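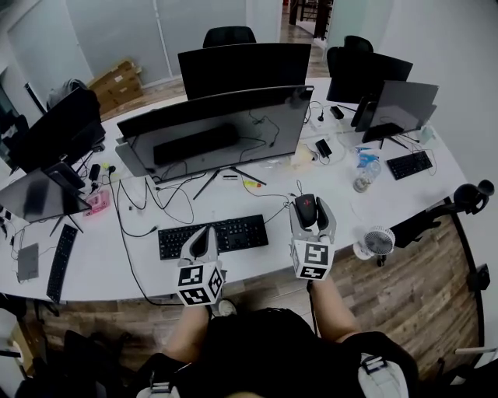

Trirner Opens Public Booking for Shared Desks in Somdale

Press Office, Trirner
August

SOMDALE – Trirner, which runs shared office space in Somdale and Gadumcombe, has opened bookings to the general public at its Somdale site. Until now the desks could only be used by firms with a yearly contract.

The change covers 26 desks on the ground floor. They can be booked by the half day, the full day or the month. Bookings are made online and can be canceled without charge up to 6 p.m. the evening before.

Trirner took over the building two years ago from Hodoroagă, a printing business that moved to larger premises outside town. The former press hall was divided into two work areas, a kitchen and four meeting rooms. The loading door on the canal side was kept and is now the step-free entrance.

The company said it made the decision after a survey of people who live in the area and work from home at least part of the week. It received roughly 900 replies. Of those who answered, 87 percent said they would use a desk outside the home if they did not have to sign a long contract. The most common requests were for early opening, a quiet area and somewhere to leave a bicycle.

The Somdale site will open at 7 a.m. on working days and close at 8 p.m. Phone calls can be taken in the front work area and in the meeting rooms. The rear work area is for quiet use only. Bicycle parking is in the covered yard, reached through the side gate.

Residents of Somdale will receive a discount of 10 percent on monthly bookings. Proof of address is needed the first time a booking is made. Students can apply for the same discount with a current student card.

Existing contract holders keep their present desks and rates. Their access cards will continue to work outside public hours.

Trirner plans to offer the same booking plan at Gadumcombe once work on the heating there is finished. A date will be given later in the year.

Filed under: Company News, Workspace

Media contact: Trirner Press Office, Somdale | © Trirner. All rights reserved. | Back to top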